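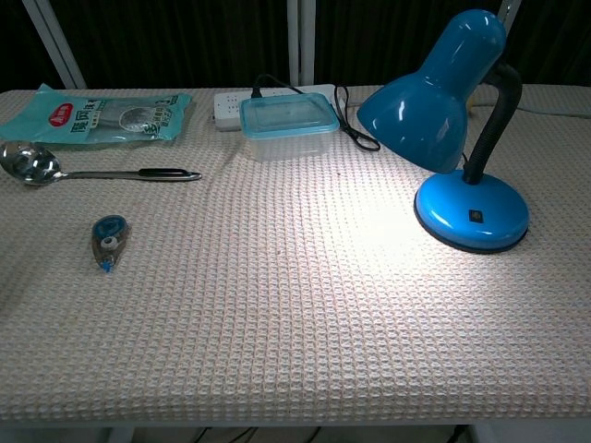 Akus Gooseneck Desk Lamp, Blue

Sold by Zadadon Secondhand & Surplus, Wirkamville
Item 405
Condition: used, tested
Listed 2018-08-29

Our notes

The box calls this a "professional task light." We don't know which profession they had in mind. It's a small desk lamp with a switch on the base and a neck that bends, and on those terms we're willing to sell it to you.

Akus also prints the words "eye comfort technology" on the side of the carton. Letay Mersha read the whole leaflet looking for what the technology is and found a drawing of an eye. As far as we can tell, comfort comes from whatever bulb you screw in and from not pointing it at your face. Buy a decent warm bulb and you have the technology.

What we checked

Switch: clicks firmly both ways. It's a small black one on top of the base, easy to find in the dark.
Neck: holds its position with a light bulb in it. With a heavy one it sags over the course of an evening. The leaflet says it "stays where you put it," and we'd add "mostly."
Shade: bell shaped, glossy, shows fingerprints. It keeps the light on the desk and off the wall, so don't expect it to light a room.
Base: steady on a hard surface. On a thick cloth or a blotter, give it a nudge before you trust it.
Cord: shorter than we'd like. Measure to your outlet first.

Claims we couldn't confirm

"Saves up to 83% on energy." Compared with what? The leaflet doesn't say, and the lamp doesn't come with a bulb, so the number can't belong to the lamp.
"Flicker free." Same problem.
"Designer finish." It's blue. We like the blue.

How it compares

We usually have a Castaño clamp lamp or two on the shelf as well. The Castaño costs more and reaches farther, and it leaves your desk clear. It also needs an edge to bite on, and plenty of people come back in June, when the dorms empty out, to tell us their desk edge was too thick. If you sew, draw or fix small things, try the Castaño first. If you read bills and write the odd letter, the Akus is enough and you'd be paying for reach you won't use.

Bulb

Standard screw base, not included. Stay under the wattage on the sticker inside the shade. LED bulbs are fine. We would skip the "daylight" kind for evening use, whatever the package says about focus and productivity.

Cleaning

Unplug it, let it cool, wipe with a damp cloth. No abrasive cleaner on the gloss. The bend in the neck picks up dust, and an old toothbrush gets it out.

Returns

Zadadon takes back any electrical item within 3 weeks if it stops working. Bring the lamp and the receipt. The manufacturer's "lifetime promise" card is in the box too, but it asks for an original dated invoice from the first buyer and we don't have one, so please treat it as a bookmark.

Pickup at the Wirkamville counter. We can ship, though on a lamp this cheap the postage makes little sense. Ask for Letay if you want to see it switched on before you pay.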